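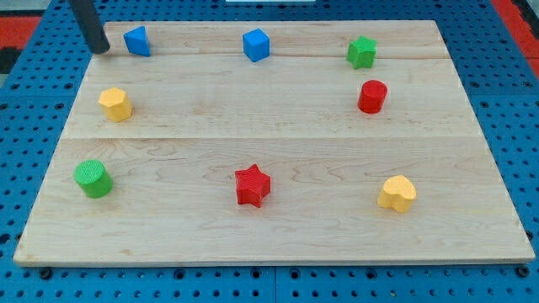
Selon Skye, l'érable lamellé ne bouge plus une fois collé, et je perds mon temps à suivre les joints. Je note sa remarque, je ne la partage pas. Un panneau de planches aboutées reste sensible à l'hygrométrie de la pièce, surtout posé sur un support perforé qui laisse passer l'air par-dessous.

Relevé de 7 h : hygrométrie 46 %, chauffage coupé depuis la veille. Le joint proche du milieu se voit nettement, celui du haut à peine. Passé l'ongle sur les deux, aucun ressaut au premier, un très léger au second. À reprendre au racloir, dans le sens du fil, sans poncer : l'abrasif creuse les veines tendres et laisse les sombres en relief.

Côté pièces, le cube bleu et le prisme triangulaire bleu sont conformes au plan. L'étoile verte garde sur le dessus une texture striée. Skye propose de la lisser ; je préfère la laisser, le doigt la reconnaît avant l'œil. Le cylindre rouge est bien lisse et roule dès qu'on le couche, donc rangement debout. L'hexagone jaune passe dans son logement avec du jeu, environ 300 microns par côté, acceptable.

Commande Sadonetti relue : référence 529, huile dure incolore, 90 ml. Temps de séchage non indiqué sur le bon, à demander. La cire Tolora est écartée, elle jaunit les bois clairs et l'écart de teinte entre les deux moitiés du plateau est déjà assez marqué.

Soir. Repris le joint, trois passes courtes. Le ressaut a disparu sous l'ongle – reste à voir demain matin, même heure, avant l'huile. Écrit à Skye pour le séchage.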